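Kandasamy Fund, Small Places Program
Interim report: The Prikadton Oral History and Recipe Archive
Prepared by Celina Marciniak, project lead
Period covered: second half of the grant year, through December

Summary

The archive now holds 192 recorded items, against a target we set ourselves in a more optimistic season and which I would like to leave in the original application, where it is comfortable. The recordings are good. The indexing is behind. The money is very nearly where we said it would be, apart from one line discussed below under Postage.

Recording

Most of the interviews this period were done in people's kitchens, at the hour when they would have been cooking anyway. We gave up on the library meeting room after the spring. People sat up straight in there and told us about the founding of the town, a subject already covered by two books and a plaque. At home they told us about the winter the mill closed, and who was and wasn't speaking to whom at the funeral lunch, and how much vinegar goes in the cabbage. There is some disagreement over the vinegar. We have seven versions on tape, each described by its owner as the only one.

Sessions run longer than planned. The application allowed an hour apiece and the usual length is nearer to a full afternoon, with food. Jae-in Byun has handled the sound for all of them and has asked me to record here that refrigerators are the enemy of the humanities. Where the host agrees, we now unplug the thing for the length of the talk. We have a checklist item for plugging it back in, and the checklist item has a history which I will share by phone if the Fund wishes.

Transcription

We bought a year of Wivik, the transcription service named in our budget. It does well with clear speech and one speaker. It does less well with three sisters. Every transcript is being corrected by hand, and a 20-minute recording takes most of a morning if there is any Polish in it, more if there is any singing.

Place names are the other trouble. Wivik has never met the word Prikadton and offers a new guess each time. Jae-in has been keeping the better ones on a sheet by the desk. I have declined to include the sheet as an appendix.
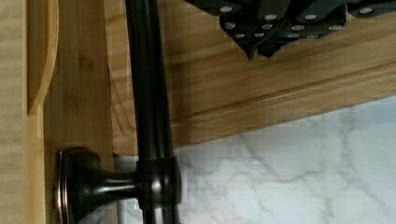
When can the public use the archive? From the spring, by appointment at the library on Wednesday afternoons, with the corrected transcripts going online as each family signs its release.

Releases are slow for a good reason. We ask each person to read their own transcript before signing, and people who have read their own words want to change them. We let them take things out. We do not let them put new things in, a rule we made after one contributor returned her pages with a second marriage added. She came in and recorded it properly the following week, and it is a fine piece of tape.

Recipes

Recipe cards are being scanned and filed alongside the interview they belong to. A fair number are for a layered potato dish known locally as kollo, which is also the name of the bakery on the square, the owner's late dog, and a card game. The index at first treated these as one subject. Anyone searching for how long to bake it would have been sent to a long and rather moving account of the dog. We have split the heading and are working back through the older entries.

Where a card gives no amounts, we have left it that way. We did try to test a few. "Flour until right" assumes a cook who knows what right is, and I am sorry to report that the project team does not.

Postage

This line is over. The budget assumed that releases would travel by email. Most of our contributors prefer an envelope with a stamped one inside it, and several send the envelope back with a question and no signature, which means another envelope. We have covered the difference out of the travel line, there being little travel in a town this size. I would be grateful for written approval of the switch, even after the fact.

Plans for the next period

Finish correcting the backlog. Record the remaining people on the first list, starting with the oldest, who has put us off twice on account of her bowling. Run an open listening evening at the library, with kollo, the edible sort. Jae-in would also like 2 new microphones, and has written a separate note on the subject that is longer than this section.

The signed financial page and the current index are attached. The index is accurate up to the letter M.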